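Opinion > Food & Home > Columns

Stop Asking Me to Season It Myself

By Analyn Pangilinan
9th February

Quick one this week, I have a deadline on something else and a pot on the stove. But I need to get this out.

Restaurants have quit putting condiments on the table. Not all of them. Enough. You sit down and there's a candle, a little card with a code on it, maybe a plant. No salt. No pepper. No mustard. You want any of it, you flag somebody down, and they bring you a thimble. A thimble! With a lid sometimes.

Went to Parri last week with my friend Morfudd Lloyd. Fries were 22 dollars with the sandwich, fine, that's what things cost now. Asked for ketchup. The waiter said the kitchen makes its own and he'd check. Came back with two spoonfuls of something brown that tasted like raisins. Morfudd liked it. We are still friends.

My problem isn't the raisins. Cook what you want. My problem is the idea behind it, that the plate is finished when it leaves the kitchen and anything I do to it afterward is vandalism. Who decided that? My grandmother put out five jars before she put out the food. Vinegar with chilies in it, fish sauce, banana ketchup, something pickled, something I was not allowed to touch until I was ten. You fixed your own plate. Nobody's feelings got hurt. She watched what people reached for and that's how she learned what they liked.

That was manners, the way I was raised. You don't assume you know how salty somebody else wants their eggs.

I wrote a short version of this a while back and got mail. A lot of it was nice. Ifor Gape, who cooked for years at the old Driltwood, wrote me a long letter to say I had it backwards. His point was that people salt before they taste, and it drove him up the wall. He'd spend all afternoon on a broth and watch through the hatch as a guy dumped hot sauce in it without so much as a sip. OK. I felt that one. I do think you should taste it first. But the guy paid for the soup, Ifor. It's his soup now.

The other argument is waste, and I take it more seriously. Bottles on tables get sticky, they get half used and tossed, kids unscrew the caps. Then again the thimbles are plastic and they go straight in the trash with most of the stuff still in them. I don't have the numbers. I'd bet a lunch on the bottles though.

And there's the money part that no one wants to say out loud. Ciltard, over by the bus station, now charges 2 dollars for a side of mayo. It's on the menu under "additions." Mayo is not an addition. Mayo is part of the deal you make when you sell a person a sandwich.

What I'd like is simple enough. Put out salt and pepper, every table, no asking. One hot thing. One sweet or sour thing. If you're proud of the house sauce put that out to, I'll try it, I might even love it. Wipe the bottles down at the end of the night like diners have done forever. The diner near me has 28 stools and a bottle of everything within arms reach of every one of them, and I have never once thought less of the cook.

Tip well regardless. The waiter didn't make the rule.

That's it, pot's boiling over. Send me the names of places that still do it right and I'll run a list in March.

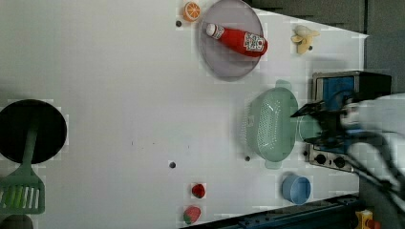
More in Columns

The Case for Eating Dinner at Five
Prys Watkins: My Neighbor's Leaf Blower and Me
Why I Gave Up on Brunch
Ľubica Zeman: Bring Back the Paper Menu
Udaretti Raised Its Prices and I Still Go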